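Magsi 両手装着型デモ収集キットの使い方:布物の移し替え作業を記録する

Cirkhamの「Magsi」は、手の動きを記録してロボットの学習データにするためのキットです。このページでは、開封後の準備から、布をかごへ移す作業を1セッション分記録し、書き出すまでの手順を説明します。対象は標準セット(両手用)です。

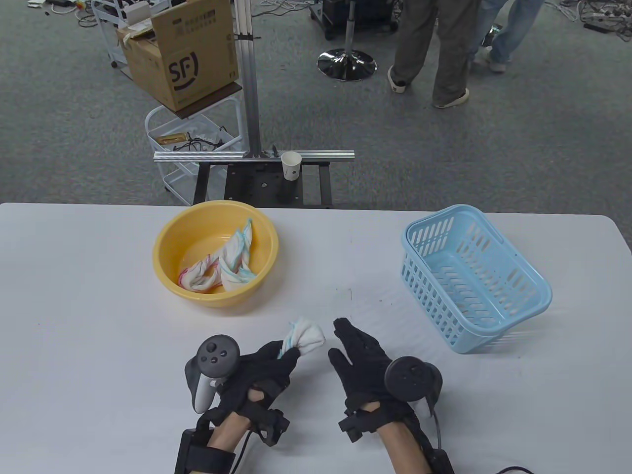 1. 用意するもの

キットに入っているもの
・黒い手袋(左右)
・コントローラー(左右)
・手首用ストラップと前腕用バンド
・ケーブル一式
・頭部カメラ

自分で用意するもの
・記録用のパソコン(収録ソフト「Nitport」をインストールしておく)
・作業台
・洗面器など、布を入れておく容器
・すき間のあるかごなど、移し先の容器
・小さめの布

容器は、台の色と見分けがつくものを選びます。白い台に白い容器を置くと、あとで映像を確認するときに縁の位置が分かりにくくなります。黄色や水色のプラスチック製品なら問題ありません。布は白でもかまいませんが、縁の色が違うものを混ぜておくと、どの布をつかんだか後から確認できます。

2. 作業台の配置

移し元の容器を左、移し先の容器を右に置きます。二つの容器の手前には、両手を入れても腕がぶつからないだけの空きを残してください。容器を体に近づけすぎると、コントローラーの外側が容器の縁に当たります。

かごは台と平行でなくてもかまいません。少し斜めに置いたデータも必要なので、セッションごとに向きを変えます。ただし、収録中は動かさないでください。

床のケーブルは足元を避けて通します。台の奥に機材や箱が映り込んでいても、収録はできます。人が通るのも問題ありませんが、台の上に他の人の手が入った場合は、その回を削除してください。

3. 装着

(1)手袋をはめます。指先が余っていると薄い布をつまめません。サイズが合わないときは付属の小さいほうに替えます。
(2)手首のストラップを締めます。指を動かしても金具がずれない程度が目安です。
(3)前腕のバンドを巻き、ケーブルを腕に沿わせます。ひじを曲げ伸ばしして、突っ張らないことを確かめます。
(4)コントローラーを手の外側に固定します。左右を間違えると軌跡が反転して記録されます。
(5)頭部カメラをつけ、台の全体が映る角度に合わせます。

一人で装着する場合は、利き手を後にしたほうが楽です。慣れないうちは前腕のバンドを締めるところで手間取るので、誰かに手伝ってもらうと早く済みます。

4. キャリブレーション

Nitportを起動し、「新規セッション」を選びます。両手を台の上に出し、手のひらを下にして10秒間静止します。画面の左右の表示が両方とも緑になれば完了です。

片方だけ黄色のままのときは、手首の金具の緩みを確認してください。締め直しても変わらなければ、ケーブルをいったん抜いて差し直します。当方の環境では、原因のほとんどがケーブルの差し込み不足でした。

次に、親指と人差し指をゆっくり閉じて開きます。画面の指のモデルが同じように動くかどうかを見ます。遅れが目立つ場合は、設定の「平滑化」を一段下げます。

5. 収録

開始音が鳴ったら、布を1枚ずつ移します。1回の動作は次の流れです。

・布の端を片手の親指と他の指でつまむ
・持ち上げて、もう一方の手を添える
・必要なら広げる
・かごの上まで運び、離す
・両手を台の手前に戻す

つまみ損ねても、止めずにそのまま続けてください。やり直しの動きも学習に使います。布が台から落ちた場合だけ、その回を終了します。

持ち替えのときは、受け取る側の手を開いた状態で一度見せてから近づけると、指の推定が安定します。手の甲で布を完全に隠すと、映像と軌跡の照合に失敗することがあります。

1セッションは23回までにしています。それ以上続けると腕が疲れて動きが雑になりました。間に6分の休憩を入れ、手袋を外して指を休めます。

6. 確認と書き出し

収録が終わると、一覧に各回のサムネイルが並びます。赤い印がついた回は、追跡が途切れた回です。再生して、途切れた箇所が布をつかむ前か後だけなら、前後を切り取って残せます。つかんでいる途中なら削除します。

残した回を選び、「書き出し」を押します。形式はGrallberg形式と汎用形式の二つです。Grallbergのアームで使うなら前者を選びます。汎用形式では指の関節角が省かれるので、後から変換し直すことになります。書き出し先には55GB以上の空きを確保しておいてください。

7. うまくいかないとき

手の位置が徐々にずれる
セッションの途中でストラップが回っています。締め直して、キャリブレーションからやり直します。

指先の動きが記録されない
手袋のコネクターが浮いています。カチッと音がするまで押し込みます。

映像だけが止まる
カメラのケーブルを、パソコン本体の端子に直接つなぎます。ハブ経由では不安定でした。

8. 使ってみた感想

装着に慣れれば、収録そのものは難しくありません。布のように形が変わるものは、手の動きをそのまま記録できる利点が大きいと感じました。一方で、コントローラーが手の外側に出るため、深いかごの底に手を入れる作業には向きません。底の布を取り出す課題を予定している場合は、浅い容器に替えたほうがよいでしょう。

付属の説明書は英語のみです。キャリブレーションの章は図が少ないため、本ページの4と併せて読んでください。

文:Guido Gentile
最終更新:2019年3月9日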